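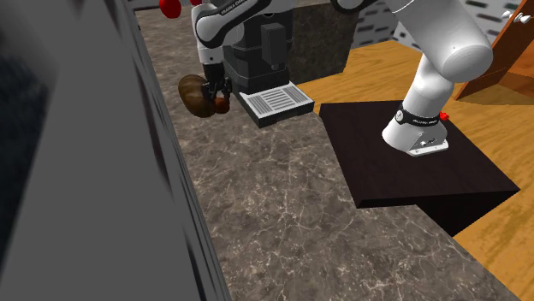 照Aigars Mockus的看法，开放日上的厨房演示多半只能说明布景搭得好，说明不了机械臂能干活；他要求在本节的每一步旁边都留出记录失败的空格。编写组采纳了后半句，前半句留给各位看完再判断。

第4节　开放日演示：布置与操作

本节供Flikholm展厅的当班人员使用。演示内容为单臂在仿真厨房中夹持一件圆形棕色物体，大理石台面上另有一台黑色咖啡机。宣传页把这套内容称作“厨房助手”，本手册不用这个叫法，讲解时也请不要用。

4.1　开场前

1. 上午开门前启动工作站，载入场景文件Bedel，等待画面稳定。载入时间长短不一，宣传页上写的“即开即用”请勿当真。

2. 检查视角。默认视角贴近左侧一件深灰色的大物体，台面左边会被挡去一块。如需改换视角，先另存一份配置，不要覆盖原文件。

3. 确认大屏右下角显示“仿真”字样。字样缺失时不得开场。

注意：上一轮开放日有来宾看完大屏后，问真机放在哪个房间。展厅没有安排真机演示，请在第一句话里讲清楚。

4.2　演示

4. 请来宾站到黄线以外，每批不超过13人。

5. 运行抓取程序。夹爪合拢后按暂停，让来宾看两指与物体的接触位置。

6. 有人问夹的是什么，可答“一件圆形物体”。模型看上去像小面包，也像土豆，各人有各人的说法，不必争。

7. 继续运行，待程序自行结束。中途卡住时按“复位”，同时在记录表上画一道。不要切换到预先录好的视频。

小心：不要承诺机械臂会煮咖啡。咖啡机在本场景中只作陈设，按钮和出水都没有建模。讲解稿旧版第二段有相反的说法，已作废，见到请撕掉。

4.3　关于成功率

Carrasco提供的材料称，抓取程序连续运行248次，成功80次以上即可视为“稳定”。这个门槛从何而来，材料里没有交代，“成功”是指夹住还是指放到位，也没有定义。在得到书面答复以前，展板上不得出现“稳定”二字。

8. 来宾问到成功率时，出示当天的记录表，由对方自己看。

9. 记录表须写明场景文件、起始姿态和是否改过物体位置。三项缺一项，该次不计入。

注意：物体每次都从同一位置开始，成绩自然好看。Orathai Sangkhawat建议每批来宾至少有一次由来宾指定起始位置，做法见附录。这样失败会多一些，演示时间也会拖长，请预留。

4.4　收场

10. 下午闭馆后导出日志，存入Skirkwood共享目录，文件名沿用原有格式。

11. 恢复默认视角，关闭场景，再关工作站。直接断电会丢失最后一批记录。

12. 将记录表交Crescencio Ibarra核对。表上没有一次失败的，退回重填说明。

已知问题：快速旋转视角时，机械臂的局部会移出画面，来宾常误以为模型缺了一段。把视角拉远即可。夹持物表面的高光偏亮，调低光源后有所改善，但会连带影响台面纹理，目前未找到满意的设置。

搜索手册　请输入关键词　搜索

本站使用Cookie以保存您的语言设置。继续浏览即表示同意。　知道了

联系展厅服务台　|　© Flikholm 版权所有　|　返回顶部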